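Setting Up Your Giltska Label Printer
Part 2: Loading the roll and printing your first labels

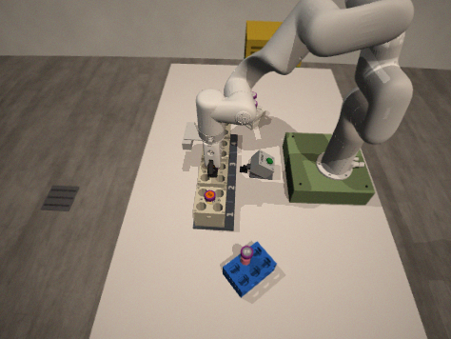 I've set up more of these little printers than I care to admit, and the loading part is where most people get grumpy, so I'm going to go slowly. You'll want the printer, the power cord, one roll of labels and a table with decent light. Before you load anything, think about what you're labeling, because that decides which roll you need. Something with openings in it, like the beige rack, only gives you narrow strips to stick to, so go for the slim roll. A big flat face, say the side of that green base, will take the wide one with no trouble. If you can't decide, start with slim. It fits on nearly everything and you waste less while you're learning!

Loading the roll

1. Switch the printer off and unplug it. The switch is on the back, lower left, and it's stiff when it's new.

2. Push both side tabs in and lift the lid until it clicks. It should stay up by itself. If it drops, you haven't gone far enough.

3. Slide the two roll holders apart. They move together, so you only have to pull one of them.

4. Peel off the bit of tape holding the end of the roll down, and throw away the first label while you're at it. It's usually got glue on the front.

5. Drop the roll in with the labels coming off the top, facing up. (I've done it upside down plenty of times. You get a long blank strip and a funny smell.)

6. Let the holders close against the roll, then give it a spin with your finger. It should turn freely.

7. Feed the end under the clear guide and out the front, so that 2 inches or so stick out past the cutter. Close the lid with both hands, one on each corner.

Caution: The cutter is a row of tiny teeth right behind the front slot and it is sharp. Keep your fingers on the paper and off the slot.

Note: The holders take rolls up to 156 labels. The bigger bulk rolls are made for the Giltska desktop model and they rub on the lid. I tried it anyway and wound up with torn edges on every single label.

Lining it up

8. Plug back in and switch on. Wait for the light to go solid green. Mine takes 30 seconds, and it blinks orange for most of that.

9. Hold the feed button until the printer pushes out a label and stops, then let go. It's measuring the gap between labels.

10. Tear off what came out. The tear should fall right in the gap. If it's through the label itself, do step 9 again. Still off? Open the lid and check that the paper is under the guide and not over it.

First print

11. Open the Skusura app and pick your printer from the list. If there are two with the same name, choose the one with the little plug beside it.

12. Tap New, then pick your roll size. Don't leave it on Auto for the first one, it guesses wide every time.

13. Type a word or two and set the text size to 38. That's big, but it'll show you right away if anything is crooked.

14. Hit Print and leave the label alone until it stops moving. Pulling on it stretches the letters.

Note: If the print looks gray, go to Settings, then Darkness, and bump it up one notch at a time. Magnus Baird, who wrote the first version of this guide, swears by the top setting. I think it makes small letters fill in, so I stay in the middle unless I'm using the Barua matte rolls, which do need more.

Sticking them on

15. Wipe the spot with a dry cloth and let any cleaner dry all the way.

16. Bend the label back a little at one corner and the backing pops loose. Lay it down from one end to the other and rub it flat with your thumb.

Caution: Don't put the standard paper labels on anything that gets hot or goes through a dishwasher. The Jesterine plastic rolls hold up better to washing, though you'll have to run steps 8 to 10 again when you swap them in.

Part 3 covers saving your layouts and printing from a list.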